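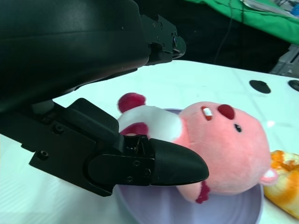
Laiba Mughal says the black is brown, that it has been brown since June, and that I should stop calling it black on the bucket.

Oct 1, 2019

Glaze notes, Laka series. She may have a point. Tile 573 came out of the Trevaskis this morning and looked fine on the shelf, fine on the bench, and like weak tea when I carried it over to the window. I have now carried it to the window enough times that it counts as exercise.

Same recipe as before on the Vastgate stoneware, three coats brushed, sides wiped back. Cooling was the only thing I meant to change. I wanted a slower drop after the top temperature to see if the surface would go matte without adding more magnesium, and I got a surface that is matte at the foot, shiny at the rim and undecided in the middle. It runs where it's thick. Noted in the last entry as well, in nearly the same words, so at least I'm consistent.

Things I changed without meaning to: the new bag of red iron oxide. It's from the Govport order and it is noticeably redder than the old one. I weighed out the same amount because that is what the card says. The card doesn't say which bag. Going forward the card says which bag.

Lorraine Pryor thinks the cobalt is short. We used to put in two percent and at some point it became "a bit less", in handwriting that could belong to any of us (mine).

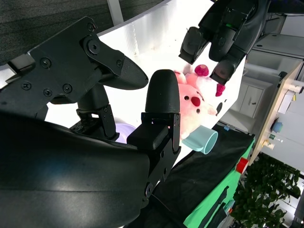 So the plan is to go back to the full cobalt first, on its own, before touching the iron. I know I said that in June. In June I changed both at once, got a handsome tile, and have never been able to repeat it. It's still on the windowsill, being smug.

Sieving: the bucket had settled hard. Mixed for seven minutes with the drill paddle and there was still a layer at the bottom like wet concrete. Bentonite next time, mixed in dry, before the water goes in and not after. I spent a good part of the afternoon squashing lumps through the mesh with a rubber kidney and thinking about other hobbies.
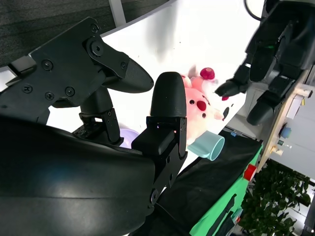

We also need to agree on what we mean by matte. Laiba marks a tile matte if she can't see the window in it, Lorraine goes by fingernail, and I seem to go by mood. Half the disagreement about color is really about surface – a shiny patch throws light back and we read that as a lighter black. The gripper has the same split: faint highlights on the big curved housing, while the textured fingertip next to it has a matte surface, and it's all plain black. Tiles get looked at flat, under the bench lamp, and then tilted, and both readings go on the card.

Next firing:
Cobalt back to full, old iron if there's enough left in the jar, otherwise wait.
One tile thin, one thick, one dipped for Lorraine.
Slow cool again, same schedule. Don't fiddle with it.
Put wax on the foot. Shelf needs grinding where 573 let go of it.

Bucket relabeled "Laka dark" until further notice. Laiba has added a question mark.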